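Hedari in October – two nights enough?

ajith_s
We get in at 10 in the morning and I've got two nights booked near the old harbor. My wife wants three. Is there really that much to do?

toledo_j
Two is plenty. Walk up to the fort, eat, sleep, leave.
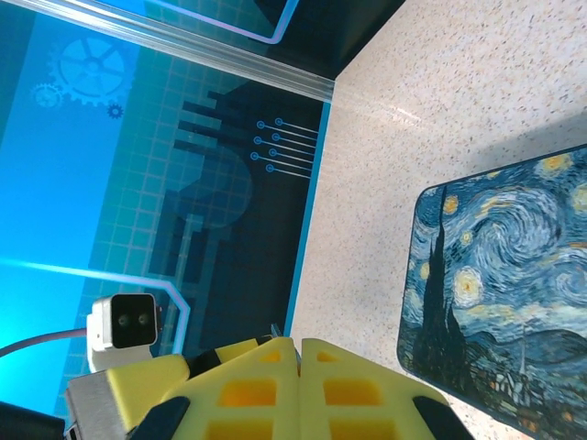
Starry Night on a mat

nithinp
Disagree with Joaquín! We did three and I'd have stayed a week – the back streets behind the market are the best part (take the steps, all 755 of them, if your knees are good).

toledo_j
My knees voted no.

senthil_b
I'd skip the fort and take the ferry to Preden, some 500 people live there and lunch is great. My brother and I both went for the last dumpling, reaching in from either side like the two robot arms over that little blue tray-like thing. He won.
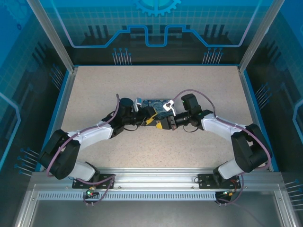
ajith_s
OK, three nights it is. Is the ferry every day?

senthil_b
It was when we went, mornings only.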